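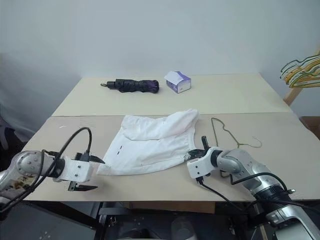
Combien coûte un robot qui plie le linge ?

Tu rêves d'un robot qui range tes tee-shirts à ta place ? Des ingénieurs y travaillent pour de vrai ! Mais avant de faire plier quoi que ce soit à une machine, il faut l'acheter. Et acheter un robot, c'est presque une aventure : on fait des listes, on compare, on compte ses sous, on change d'avis, on recommence.

Un budget, c'est quoi ?

Un budget, c'est l'argent que l'on prévoit de dépenser. Si tu as déjà mis des pièces de côté pour un jeu, tu as fait un budget sans le savoir. Pour un robot, c'est pareil, en plus long !

Imaginons l'atelier Gouveia, qui veut apprendre à deux bras robotisés à s'occuper des vêtements. La première question à se poser n'est pas « combien ça coûte ? ». C'est « qu'est-ce qu'on veut lui faire faire ? ». Un vêtement, c'est mou, ça se froisse, ça glisse. Avec un seul bras, bon courage (essaie donc de plier un pull avec une main dans le dos !). L'atelier prévoit donc deux bras, et tout de suite la liste s'allonge.

La liste des courses

Les bras, bien sûr. Ce sont eux qui mangent la plus grosse part du budget.

Les pinces, qui remplacent les mains. L'atelier hésite entre deux modèles. La pince Zultine coûte 995 euros, la pince Trutitz coûte 900 euros. Facile, on prend la moins chère ? Pas si vite ! La Trutitz est livrée sans câble et sans doigts de rechange. Une fois tout ajouté, elle revient plus cher que l'autre. Les acheteurs appellent cela le coût complet, et c'est une idée très utile, même au rayon jouets : regarde toujours si les piles sont comprises.

Les câbles, pour apporter l'électricité et les ordres. Il en faut de assez longs pour que le bras puisse bouger sans tirer dessus.

Le logiciel, c'est-à-dire les instructions qui font bouger la machine. Celui de l'atelier s'appelle Plasovlow et se paie chaque année, comme un abonnement.

Et puis les petites choses : une table solide, des cintres, des vêtements pour s'entraîner. Là, on peut économiser ! Un vieux tee-shirt tout chiffonné fait un excellent professeur.

Et le temps, alors ?

Le temps se prévoit aussi. L'atelier compte trois mois pour recevoir le matériel et six pour les réglages et l'entraînement. S'il commande en février, il ne faut pas promettre du linge bien plié pour les vacances d'été !

On garde enfin une petite réserve d'argent pour les surprises : un doigt de pince qui casse, une vis perdue, un câble à changer.

À toi de jouer !

Choisis une corvée que tu confierais à un robot. Écris ce qu'il devrait savoir faire, puis tout ce qu'il faudrait acheter, même les plus petites choses. Montre ensuite ta liste à quelqu'un et demande-lui ce que tu as oublié.

Les mots à retenir

Budget : l'argent que l'on prévoit de dépenser.
Coût complet : le prix de l'objet avec tout ce qu'il faut pour s'en servir.
Pince : la « main » placée au bout du bras d'un robot.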